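Studio notebook, May

Newborn table, second week with the new setup

Carried on with the bean bag versus flat board question. Two sittings this week, both on the Zandirard bag with the cream blanket, and the difference from the old board is clear. The baby's head stays slightly higher than the feet without a rolled towel behind it. On the board I was using a towel every time and then cloning the corner of it out later. Bag stays. Board goes to the back store in case we want it for the toddler cake sessions.

The bag is too full as it came. I took some 6 handfuls of filling out and it settled better. Filling is in a tied sack on the top shelf, labelled, don't throw it away.

Window light. The north window is fine until about three in the afternoon. After that the Lavcombe building opposite throws a yellow patch back at us and the side of the face nearest the glass goes warm. I tried correcting it in the files from the second sitting and gave up, because fixing the cheek turned the blanket blue. Newborn sittings to start no later than half past twelve from now on. Maternity can go later as we have the blackout down for those anyway.

Exposure notes from the second sitting, same lens throughout: ISO 400 by the window with the reflector, 800 once the blind was half down. I would not go higher for skin. There was noise in the shadow under the chin at 1600 and the parents will see it in a big print.

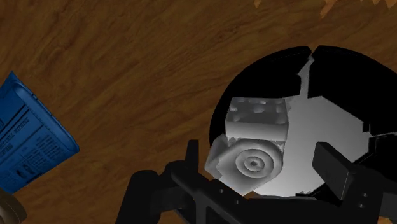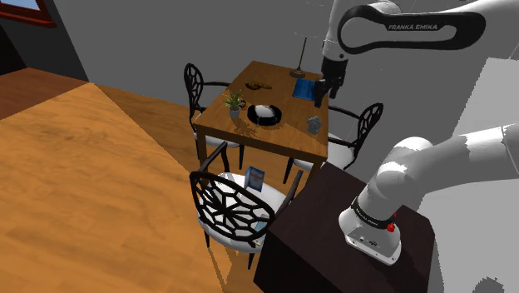 The backdrop for maternity still isn't settled. The grey Prenulberg paper marks as soon as anyone stands on it barefoot, and we have been cutting off a length after each client, which gets expensive. The canvas is heavier and creases at the bottom, though the creases drop out if it hangs overnight. For the seated portraits I'd like to try something warmer underneath, a brown wood top with the grain running in long streaks like the table in the first picture, knots and all. It would take a cream wrap or a plain white dress well. A printed vinyl might do, provided it is matt. The shiny one we had before bounced the softbox straight back into the lens.

Heating. Room needs to be warm before the family arrives, so switch on an hour ahead. Twenty minutes was not enough in the first sitting and we lost most of the first half to feeding and settling. The fan heater is noisy but the noise seems to help, the baby slept through both wraps with it running. Keep it well back from the blanket end and never leave it on with the room empty.

Wraps. The stretch ones are good for the tight poses. The muslin is only good as a layer over the top. Everything was washed in the unscented powder and dried flat. One of the pale green ones has a pulled thread at the corner, fine if that end is tucked under.

Editing. I went through the second sitting and kept 17. That's more than we promised, and I think too many, as several are the same pose with the hand moved. Next time pick first, then edit, and don't start on skin until the choice is made. Redness on the feet taken down by a third only. I left the milk spots on the nose alone as the mother asked for that on the form.

Nkosi albums: the sample arrived. Pages lie flat, the black is a bit heavy and loses the detail in dark hair. Lift the shadows slightly before sending the real order. The cover cloth is nicer than the last supplier's but shows fingerprints. Delivery was 6 working days, so tell clients two weeks.

Still to do:
Buy another clamp for the backdrop stand, the left one slips.
Cut a new piece of foam for under the bag.
Ask for the sibling's age on the booking form.
Test the blind at three quarters down with the reflector on the floor.
Back up both cards, only the first one is done.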